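Jan 19, 2011

Silicone batch 8 came out of the mold this morning and it is the best skin we've poured so far! Danilo wanted to go softer again, so we cut in more of the Allarus thinner than the data sheet likes, and I was braced for a sticky mess. No mess. It peeled off the plate in one go, edges and all.

Degassing notes, before I forget: pump down slowly, stop when the foam climbs, let it fall, go again. Regula's trick of pouring from high up in a thin string gets rid of most of what's left. Mix cup has to be four times the volume of the mix (see the ceiling over bench two).

Surface texture is still the thing I love most. Liesl sanded the mold plate with 600 grit, and then went at half of it with 1,000 to compare. My vote is for the coarser side, it kills that wet plastic shine. 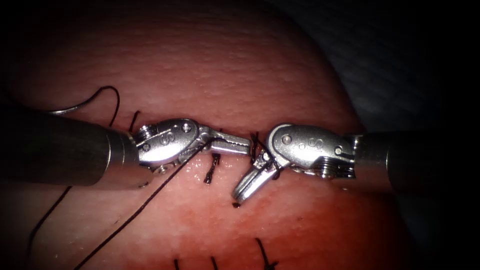 *Dimpled pad, stitched incision across the middle.*

Pigment: the pink drifts toward orange once it cures. Rupert thinks it's the oven, I think it's the Osiso red. We'll do one tray at room temperature and find out. Please write the drops on the lid, people, "a bit more red" is not a recipe!
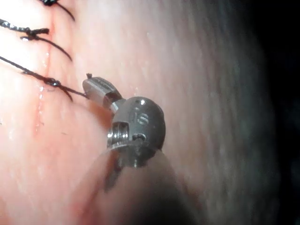

Tear strength next. Leopold has a clamp rig half built from the old Stöckli press and it only needs a decent hook. I'd like strips with and without the mesh backing, same pour, same day, pulled until they go. The mesh ones should win easily but I want to see where they start to rip.

To order: mesh, cups, gloves (M), more thinner. Ask Flelldale about the short shelf life cans.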